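Harnmont Shared Workroom
Minutes of the users' meeting, September 15, 2021

Present: enough for a quorum, once the biscuits had been found.
Apologies: the usual ones, in the usual wording.

1. Minutes of the last meeting

Agreed as accurate, apart from the line recording that the sink was "nearly fixed". The word "nearly" to be struck out, and "fixed" with it.

2. Matters arising

The April tidy was meant to give every container a home. Labels were printed. The labels have since been put away safely, and whoever put them away is asked to remember where.

The Drunine order for shelf brackets has still not come. Drunine has replied to our letter with a copy of our letter.

3. The fruit table

Most of the evening went on this. The meeting heard that fruit is still being unpacked, sorted and repacked on the wooden-topped table, and that views differ on what should be on it at the time. One side would like a clear surface. The other side pointed out that a clear surface has never yet been seen in this building and that policy should start from what exists.

It was settled that the two teal baskets stay at the back of the table, as now. Fruit in foam sleeves goes in the right-hand one. Bare fruit goes to the left. A proposal to mark them "dressed" and "undressed" was heard in silence and withdrawn.

The white tray stays in front of the left basket and is for foam sleeves only. Sleeves are to be kept and used again. Zendow supplied a carton of 400 at the start of the year and will not sell us a smaller one, so we shall be passing the things on to our grandchildren whatever we decide.
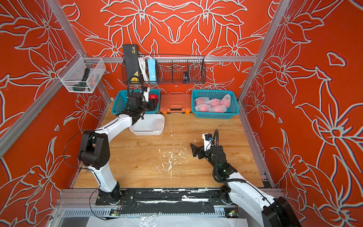

On the orange toolbox, opinion was firmer. It has stood between the baskets for so long that several people took it for part of the arrangement. One member asked what a toolbox contributes to the packing of fruit. Another asked where else it was supposed to go — and there the matter rested for some while. Agreed: it may remain until the Drunine brackets arrive, which was felt to be as good as permanent.

Pink fruit was discussed. There are people who pack it stalk up and people who just put it in, and the meeting declined to choose between them.

4. Wall covering

The flowered panels were raised again. Those in favour find the orange-red cheerful. Those against find it cheerful too, and said so with some feeling. Repainting was costed at £400, before anybody had asked about the big white-edged flowers, which would need a second coat and possibly a third. Left as it is. The panels wipe clean, and no one could say the same of the kitchen.

5. Kitchen

The Dinu kettle leaks from the lid if filled past the line. Members are asked to stop filling it past the line. A new kettle at £53 was proposed, seconded and then lost by 2 votes, the objectors having brought flasks.

The tea towel is to be washed.

6. Any other business

A banana was found behind the radiator. Its age was debated but not recorded.

The key to the back cupboard is on the hook marked "front cupboard". The key to the front cupboard is still being looked for, and should not be looked for in the back cupboard, where it was looked for all summer.

7. Next meeting

Same room, same time, first thing after the half-term break. Members to bring their own cups. Whoever has the labels, please bring the labels.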